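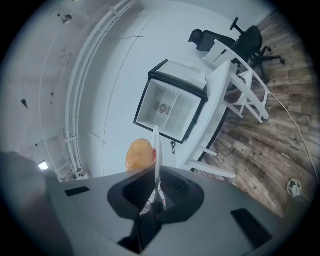 Orange egg-shaped object held at the white gripper finger.

Riltari Gear Works – Apprentice Machinist Training Grant
Progress report to the Harncombe Fund
November 17, 2020
Prepared by Suha Obeidat, training manager

1. Enrollment
The grant supports 10 apprentices at the Plirunthorpe plant. All 10 remain enrolled. Eight are on the hobbing and shaping track and two are on gear grinding. Raed Khasawneh moved from deburring to the grinding track in April at his own request, and his training plan was revised to match.

2. Training hours
Classroom work covers shop math, print reading, gear geometry and inspection. The group has completed 21 of the planned classroom units. The unit on involute profile measurement was moved back because the analytical gear checker was out for calibration. It will be taught next quarter by Joelle Awwad, who also handles final inspection on the spur gear line.

Floor hours are logged by the apprentice and signed by the shift lead. Early logs mixed setup time with run time – the form now has separate columns, and entries made before the change have been left as they were.

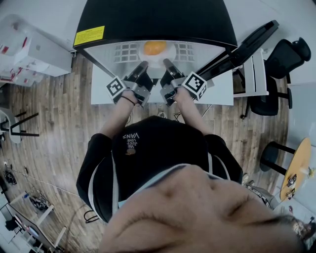 3. Equipment
The used hobbing machine bought from Daher has been leveled and wired. Test cuts on 4140 blanks met the lead tolerance but not the runout tolerance. Samira Zoubi traced the error to a worn arbor, and a replacement is on order. Until it arrives the machine is limited to roughing cuts.

4. Budget
Tooling is over plan by $3000, mostly for hob resharpening and the arbor. Travel is under plan by a larger amount, as the outside course was canceled. We request approval to move $3000 from travel to tooling. No change to the grant total is requested.

5. Scrap
Apprentices produced 111 scrapped blanks in the period. Most were lost to wrong index settings on the first piece. A first-piece check by the shift lead is now required before any run.

6. Next period
– Install arbor and repeat runout test
– Teach profile measurement unit
– Begin keyway broaching, led by Raghda Jaber

The signed hour logs are available on request.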